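A Morning at the Hemberg Paper Mill

Jun 11, 2020 · 4 min read

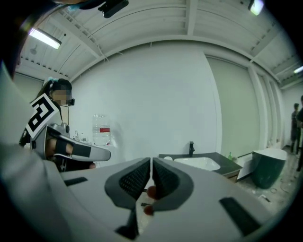 The mill stands at the bottom of Hemberg, where the road crosses the river for the second time. I had written to them in April asking if I could see the paper machine, and got a short reply from Arif Simanjuntak, the production manager, telling me to come before nine and wear closed shoes.

There is no visitor center. You sign a book at the gate, get a pair of foam earplugs and a yellow vest, and walk across the yard past the bales. The bales are mostly office waste and printers' offcuts, tied with wire. Each one weighs 555 kilos, or is supposed to. Simanjuntak said the heavy ones have been rained on, and they argue with the supplier over those.

The pulper is the first stop. It is a big open tub with a rotor at the bottom, and a whole bale goes in at once. It takes up to 2000 liters of water at a filling, much of it pumped back from the far end of the mill. The smell is like wet cardboard left in a garage. After that the pulp goes through screens that take out staples, plastic windows from envelopes and bits of glue. They keep a bin of what the screens catch. I saw a house key in it.

The paper machine fills the next building from wall to wall. The nameplate says Unimach, and the frame is older than anyone working there, though the drives and the dryer hood have been replaced. Watery pulp is sprayed onto a moving mesh, the water drains out underneath, and by the end of the mesh it holds together well enough to be lifted off onto felt. From there it goes through two presses and then over the steam-heated cylinders. The noise is steady and you stop hearing it after a while. The heat is harder to ignore. The operators work the hot end in turns and there is a water fountain next to the door.

A sheet break happened while we were there. A bell rang, the web piled up under the dryers, and a crew of two went in and cleared it with air hoses. They threaded a narrow strip through first and then widened it to the full sheet. Simanjuntak said a good shift has no breaks and a bad one has too many to write down.

Upstairs is the testing room, where Endang Rondonuwu checks a strip from every reel. She weighs it, tears it, and folds it back and forth on a small machine until it gives way. She also holds each strip up to the window, which is not in the procedure. She showed me a good one and a cloudy one, and once you know what to look for the difference is plain. The cloudy reel would be sold for wrapping.

Their best-known grade is Pivuvell, a soft cream sheet used for notebooks and book covers. Most of it goes to a bindery called Mac an tSaoi, which has been buying it for as long as the order books go back. I bought a ream from the office on the way out. It is sold unwrapped, so bring a bag.

Parking is on the street above the mill. The bus stops by the bridge, but the late morning service does not run during school vacations. Visits are by letter or phone only, and they do not take groups.

Related
Walking the old canal at Hemberg
A visit to a bell foundry
How book cloth is made
Two days among the salt pans

Contact | Copyright 2020, all rights reserved | Back to top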